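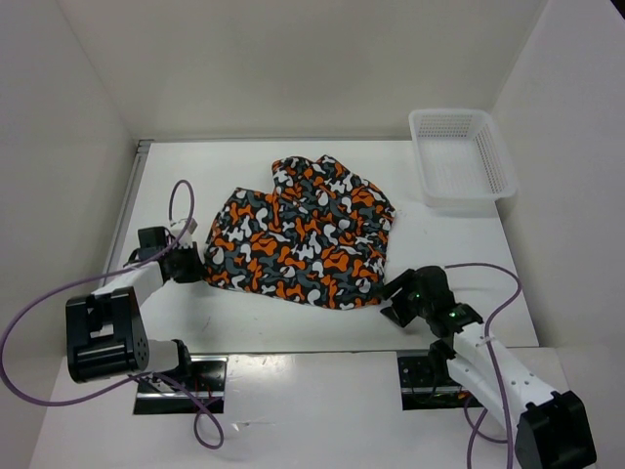
Unit 8 covers the handling of patterned textiles before folding and storage. Students should be able to locate the edges of an article, determine whether it is a garment or a flat cloth, and choose a suitable fold. Plain articles present little difficulty, as hems and seams stand out against a single color. Patterned articles require closer attention. In the bunched camouflage piece in orange, black, charcoal grey and white, the folds cast small shadows within the pattern, and a dark blotch may easily be mistaken for a crease. Students are advised to trace the outline first and to disregard the print until the outline is clear.

Procedure

Clear the table and set the basket toward the back.
Lift the article by two points on its upper edge and let it hang.
Lower it to the table and smooth it from the center outward.
Fold lengthwise, then crosswise, and place it in the basket.

Assessment

The practical exercise carries 10 points. Each student has 90 seconds per article. Points are deducted for edges left uneven. Reading for the next session is the Lubis handout, page 47, on knitted goods. Copies distributed in January contain an earlier version of the folding table and should be returned.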